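Glenys Lougher
July 29, 2023

Our street in Ballitow got its water meters read this week, so I went back through two years of bills. Short thread.

The May bill was for 1241 gallons. The one before it was 1180. Same two people in the house, same garden, no guests.

I called the water office and got Joyce Makori, who was patient with me. She had me shut off every tap and watch the small dial on the meter for 5 minutes. It moved.

Next step was the toilet tank. Put a few drops of food coloring in, don't flush, come back in half an hour. Mine had blue in the bowl.

The flapper was stiff and had a nick along one side. Lilholm Hardware had the right size. I shut the valve under the tank, flushed, unhooked the old one and clipped the new one on. The chain needs a little slack or it won't seat.

Anisa Ginting two doors down did the dye test too. Hers was fine, but her outside tap drips.

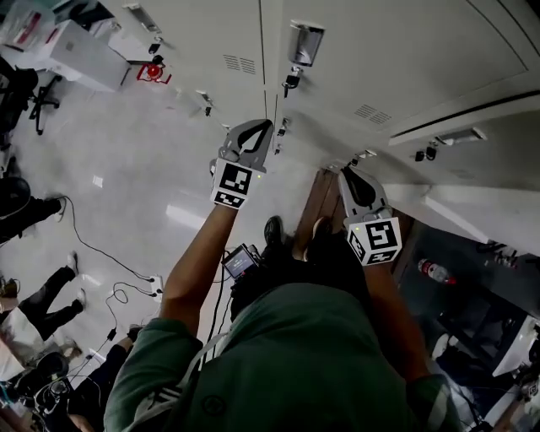
Do you have to pay for the water that leaked?
Most of the time you do. Our office will look at a one-time credit if you send the receipt for the part with a copy of the bill. Joyce said to write the account number on both.

Mine went in the mail this morning. I'll read the meter again when the next bill comes.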